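Wine fridge or just a cupboard for a small amount of wine?

**cellarless_in_umden**
July 2021

We moved into a rental in Umden last month and for the first time I own more wine than I can drink in a week. My aunt was downsizing and gave me 17 bottles, mostly reds, plus 2 sweet whites she swears are worth keeping. The house has no basement. The kitchen gets crazy warm in the afternoon (I'm on the sunny side of the street) and the only closet that stays cool is the one in the hallway, where we also keep the vacuum and the cat litter.

I saw a little Sonlow wine fridge secondhand for $115 and I'm tempted, but my husband says it's silly and we should drink the stuff. Do I need it? And do the bottles have to be on their sides? Some of these have screw tops.

**mapleandrye**

Drink it lol. Most wine at the store is meant to be opened within a couple years anyway. Closet is fine.

**tannin_tom_77**

I'd split them up before you spend any money. Go through the labels and pull out anything under five years old that was cheap to begin with. Those go in the hallway closet and you drink them this summer, done. I ran a Prameo fridge for years and half of what was in there was ten-dollar grocery store red, which was dumb of me, I was paying for electricity to babysit spaghetti wine!

Screw tops can stand up, no problem. Corks go on their sides if you're keeping them more than a few months, so the cork doesn't dry out. An old shoe rack works great for this, or a cardboard wine box tipped over.

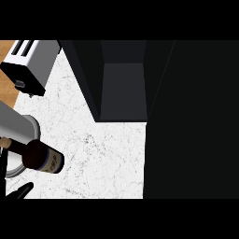
The other thing is heat swings. A closet that sits at 68 all the time is kinder to a bottle than a kitchen that goes from 65 to 85 every day. Put a cheap thermometer in there for a week and write down the high and low. Mine was way worse than I guessed, it had the hot water pipe running behind it.

If you do buy the fridge, plug it in at the seller's house and listen to it for 10 minutes. Some of the used ones hum like a school bus.

**quietpantry**

Agree with Tom except I'd move the litter box first. Also ask your aunt which year the sweet whites are, those can go a long time.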